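Subject: Re: [shop-bots] pad material for the handheld gripper, and lids
From: Noemí Salinas
Date: Thursday, October 12, 2023

Sorry for the slow answer, had it half typed since the weekend and then the laptop wanted updates. Answering inline where I can, rest at the bottom.

> Are you still running the foam pads on the Flanness fingers or did you
> switch to the silicone ones? Mine (foam) are shedding all over the place
> and I'm wondering if it's my glue or the foam itself.

Still foam. Edges are chewed up, surface is okay. I don't think it's your glue. Everything I've stuck on there goes at the edges first, where the pad rolls over a corner. Tried the silicone for two evenings and took it off again. Grips like crazy on glass and coated stuff, but on anything light it won't let go, you open the fingers and the thing comes with you. Tea bags especially. Paper sticks to it. Might be fine if you dust it with talc but then I'd have talc everywhere and I share that bench.

If you do want silicone get the softer one, the hard sheet was useless on corners.

> What are you gluing with? I used contact cement, both faces, ten minutes
> open time, clamped overnight.

Same. Plus I scuff the pad plate with 400 first, and wipe it. Don't clamp too hard, you squash the foam and it never comes back all the way. I used a book.

> Second question. Your last post said you were moving on to "things with
> lids". How do you do a hinged lid with two fingers and no wrist cam?
> I end up pushing the whole box across the table.

Right so this is the one I actually wanted to write about. Short version, it's been a pain and I have opinions.

The box is a bamboo tea box, window in the lid, dividers inside, stuffed with tea bags. Picked it for the window, thought it would be nice and hard for the vision side. It is. Reflections on the glass, and you see packets through it that you can't reach, and the first model I trained on it kept wanting to go straight down through the glass. Which, fair enough. I'd do one set of demos with lid down and one with lid up and label them seperately, don't mix like I did.

Lifting: if you come at the lid from straight in front you push the box, same as you. What works for me is coming in at an angle to the front, one finger stays outside low on the side wall just under the lid, the other goes into the gap. So you're kind of pinching the box while the lid sits up.

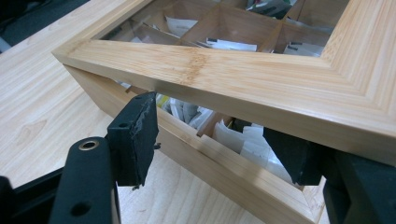
The outside finger is doing most of the work there even though it looks like it's just parked. Without it the box skates. I tried rubber feet under the box too and that helps, but then your policy learns on a box that doesn't move and falls over the first time somebody hands it one that does. So no feet. Or feet on half the runs, haven't decided.

Getting into the gap in the first place is the bit that needs practice. You need the tip thin. The stock Flanness tip is too fat for it, I took mine down on the belt sander until it would go in under a lid without catching, then re-padded. Print spares before you sand, I didnt. The Elley tips are thinner out of the bag but they flex sideways, and once they flex your width reading is junk. If someone has stiffened them I'd like to hear how.

> Also what force are you closing with? I have no idea what mine is doing
> in real units, the trigger is just a spring and a prayer.

Same trigger, same prayer. I did hang weights off it once with a kitchen scale, 200 grams was enough to hold a full box side still against the lid, more than that and I was denting packets. Your spring will be different. Just go light and write down which spring you used. I have a bag of 2 kinds and they look identical, ask me how that went.

Logging. Somebody asked on the other thread (sorry, can't find it) how many demos. I'm planning on 2000 for the lid task alone, got 400 usable so far. Usable meaning the whole thing open, take one bag, close, no box wandering off. I throw out the ones where I hesitate. Possibly I shouldn't. Wysocka folks keep theirs and say it's fine, but their policy also stops halfway and thinks about it, so.

Things I'd do different if I was starting on the lid task now:

Tape marks on the table for box position, but take them off for the recording. I left them on for a whole batch and the model was using the tape.

Turn off the lamp over the bench. One streak on the glass and tracking drifts. Daylight from the side is OK.

Refill the compartments between runs. When they're full the bags are wedged tight and it's a different job from when they're half empty and flopped over. You want both but you want to know which is which.

Save the raw video. Disk is cheap. I recompressed the first lot to save space and the edges of white paper on white paper turned to mush, had to redo them all.

Check the screws on the pad plates every session. Mine back out. Threadlocker, small dab, the blue.

Closing the lid I haven't really solved. Right now I let it down slow on top of the finger and slide out, and it drops the last bit with a clack. Sounds awful, box doesn't care. A softer way would be to catch it with the outside finger but then you've let go of the wall and we're back to skating. Ideas welcome.

> Last thing, is the Betach mount file still up? Link in the archive is
> dead for me.

Dead for me too. I have the file, it's the January version, before they moved the bolt holes. I'll put it on the list server tonight if it isn't too big, otherwise mail me off list. Measure your plate before printing, the newer plates don't line up with it.

Can bring the whole rig to the next open bench night if anybody wants to have a go at the lid before building one. Bring your own tips if you have them, would be good to compare a few on the same box.

ok that's it, dinner

Noemí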